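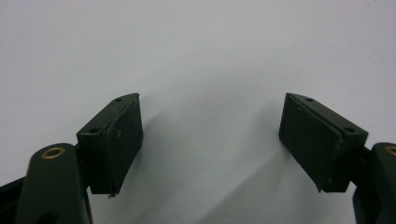 Page last changed: Fri 6 November

The case for the plain pale surface
Khalil Nseir

Mwanaisha Gachanja wants me to buy nothing, which would be more convincing if she weren't charging $138 for the visit.

Gachanja runs Pirnbridge, a home organizing business in Sostville, and for the past few years she has been telling people to get rid of busy surfaces. Speckled counters, patterned shelf paper, wood grain with a lot going on. In their place she likes one flat, pale, gray-white finish, without pattern or visible seams, on every spot where things get put down. She calls it Wavance, after a paint color she mixed for her own workroom. I asked what was in it. "White, and a little gray," she said.

We talked at her kitchen table in June and again by phone last week. I went in thinking this was a decorating fad with a tidying speech attached, and I still think that's a good part of it.

"People lose things on a pattern," she told me. "You put your keys on a speckled counter and your eye slides right over them. Put them on something pale and they've got a shadow. You see the shadow before you see the keys."

I said I lose my keys because they're in yesterday's pants.

"That's a separate problem," she said.

She claims 400 households so far. When I asked how many had stuck with it, she was frank that she doesn't check. She telephones each one after 28 days, and 80 have never called her back. She counts those as happy. I would count them as people who don't want another phone call.

The method itself is simple enough. You pick one surface, usually the stretch of counter nearest the door. Everything comes off. You cover it with something plain, and she doesn't much mind what: a painted board, a sheet of laminate, even the back of a roll of wallpaper if you're only trying it out. For a week you put things down there the way you always did, and every night you look at what's collected.

"Most of it is paper," she said. "Then chargers. Then there's always one thing that's been broken for two years and everybody's been walking around it."

And on a speckled counter you wouldn't notice the broken thing?

"You'd notice. You wouldn't mind it as much. On a plain background it looks wrong, and it bothers you until you deal with it."

So the idea is to make people uncomfortable in their own kitchens.

She laughed at that, though she didn't say no. "A little. For a week."

I brought up dirt. A pale finish shows coffee, tomato, newsprint and whatever comes off the bottom of a bag. Gachanja said she wipes hers down twice a day. That seems to me a lot of wiping for a system meant to save effort, and I told her so. Her answer was that I already had the coffee ring and just couldn't see it. She may be right. I'm not sure I was worse off.

Scuffs are harder to argue away. Her first client, a family named Cruickshank, painted a hall shelf and had it looking like a workbench by fall. "They put tools on it," she said. "Metal things, no mat. I should've told them to use a mat." She now tells everyone to use a mat, and prefers it to be the same color as the shelf. At that point we are covering up the surface we put in to cover up the surface.

What about evening light? Her workroom gets it flat and even all day, and not many kitchens do. Under my one ceiling fixture, every mug throws a long gray smear across the counter.

"Move the lamp," she said.

I don't have a lamp. I have the fixture.

"Then get a lamp."

I pointed out that she had started by telling me to buy nothing.

"I said buy nothing first," she said. "You can buy a lamp second."

I tried it anyway, with a painted board beside the back door. By the fourth evening it held three envelopes, a tape measure and a dead flashlight. I threw out the flashlight. The envelopes are still there.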